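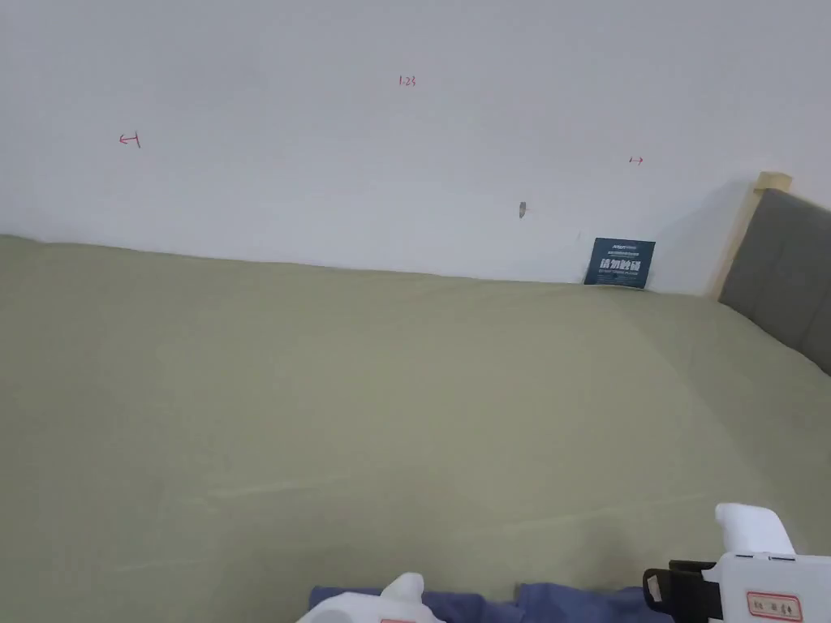
I'd been wanting to get to the Rasau open day ever since they started their laundry project, and in September I finally made it over! It was two hours in the car and so worth it. I got there before the doors opened (keen, I know) and joined one of the Skadico demos, where it's all about handling clothes and cloth with a pair of grippers. I loved how homey the place felt, with a real padded headboard and a smooth green sheet, and even 1.23 written up on the wall in red. My kind of decorating!

I stayed for three demos and took something like 200 pictures, so I've been very strict with myself. More from the Grollomau room next time, I promise!

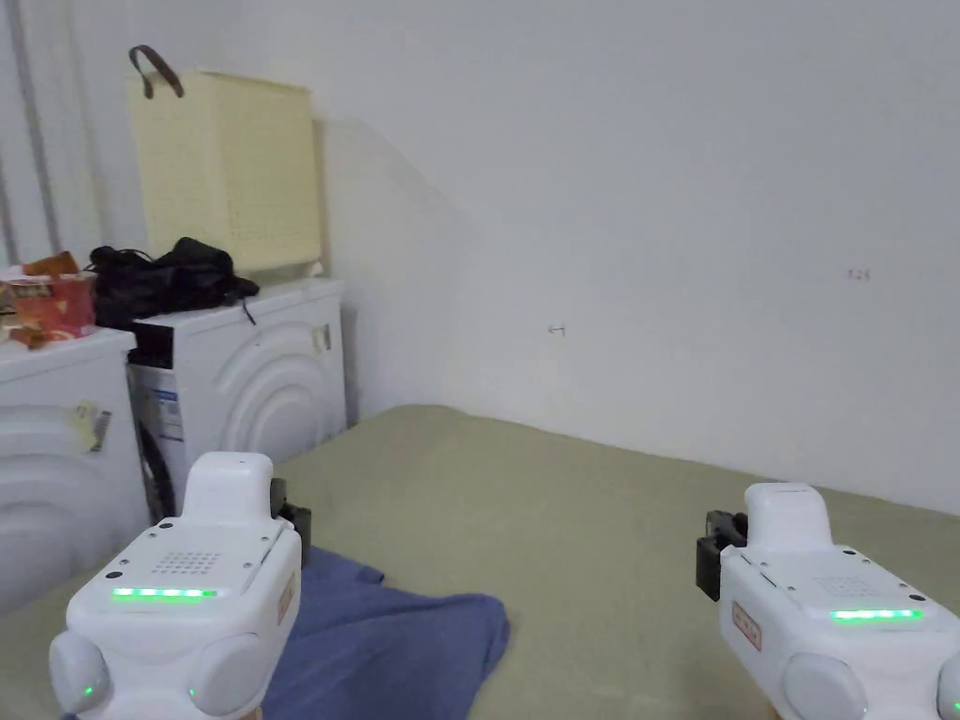 Green lights on, blue cloth on the bed and the washing machines over on the left. My favorite stop of the day!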